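Collecting Demonstrations with a Hand-Held Gripper

Course handout, unit 4. Prodico teaching lab, Hovville.
Revised Sunday, July 23, 2023

1. Purpose

The first three units treated the training set as given. In this unit you produce one. The learning method is plain behavior cloning: the model receives a wrist view and the current opening of the fingers, and predicts a short run of future poses. It has no access to your intention. Whatever regularity exists in your demonstrations, wanted or unwanted, is available for it to copy.

Each pair records demonstrations of one task. The pooled set for the course is 2000 demonstrations, of which 300 are held out before anyone trains. The held-out part is drawn by session, never by single demonstration. Two demonstrations from the same session share lighting, table and operator habits, and splitting them across training and test gives an error figure that is too low to be useful.

2. What counts as one demonstration

A demonstration starts with the fingers open and the target in view, and ends when the target has been released and the fingers are clear of it. Approach, grasp, transport and release belong to the same recording. Do not trim the approach. Most failures in the January course were approach failures, and the sets behind them had been cut to begin just before contact.

A failed grasp followed by a recovery is kept and tagged "recovery". A failed grasp followed by giving up is kept in a separate folder and not used for training in this unit.

3. Viewpoint and background

The camera is fixed to the tool, so the fingers hold the same place in the view throughout a session. If they shift between two recordings, the mount has moved and the session must be recalibrated.

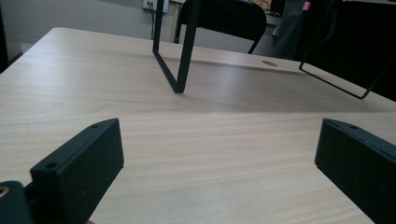
Background variation is the part of the set that students most often neglect. A wrist view takes in much more than the work surface, and the model is free to use any of it as a landmark. Suppose that every demonstration is recorded from one side of one table. A cable hole in the tabletop, a chair back or a wall outlet then becomes as good a cue for position as the target itself, and a better one if it is always in the same place. Thin black tubing standing on a pale surface is an especially strong cue, having high contrast and long straight edges, and the shadow it casts changes with the lights. Change the operator's side of the table, the chair positions and the lighting between sessions. Within a session, leave them alone and move the target.

Black fingers against a dark background are a second concern. The finger outline is the model's only visual evidence of the opening, and it weakens wherever the area behind it is also dark. Include such views in the set, but check that the recorded opening is correct in them.

4. Motion

Move at a steady, moderate speed. Fast wrist turns blur the view and cause the tracker to lose position. Long pauses are worse than they look: a model trained on them learns that standing still is a valid action, and may never leave that state. If you need to think, think before you start recording.

Keep your fingers on the grip and behind the jaw. Use one hand. Do not steady the target with the other - the robot will not have it.

5. Logging

Recordings are uploaded with Pero, the lab's logging script. Each session needs the following fields:

Session number
Task code
Operator (A or B)
Table and side
Lights (on, off, mixed)
Calibration file
Remarks

Upload in blocks of 25. Pero rejects a block if any recording in it has a gap in the pose track. Repair is not possible; delete the recording and make another. Session 2154 in the shared folder is a complete block and may be used as a format reference. Its remarks field is longer than yours needs to be.

6. Before the next meeting

Read the Symonenko notes on covariate shift, sections 1 and 2. Record one block, replay it at half speed, and write half a page on which background features stay constant across it. Bring the calibration file with you.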